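Packers wanted – party and prize tables, Nikcombe

Wirnano is looking for 3 people to help us sort, set out and pack small prizes and candy for school fairs and kids parties. Starts soon, runs thru March. Part time, mostly afternoons.

The work: unpack stock, fill jars, lay out a table the way the order sheet says, check it, pack it down again. Lollipops, candy jars, plush, little gadgets. Batteries too sometimes, those get kept apart from the sweets please. We do up to 100 tables in a season so you need to be on your feet and fairly quick. 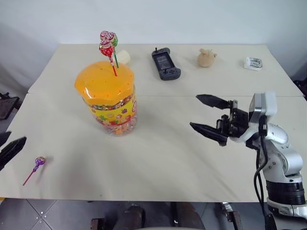

No experience needed. Clean hands, tidy habits, ok with lifting a full box. If you have a nut allergy tell us first – we can't promise the stock room is free of them. No eating the stock (yes, we have to say it).

Shifts are 5 hours with a paid break. Training is on the first shift, paid same as the rest. Bus stops right outside the Trullus building, parking is round the back.

To apply: short note, your phone number and wich afternoons you can do. Drop it at the Wirnano desk, unit 334, Trullus building. No resume needed. Closes Dec 9, 2024.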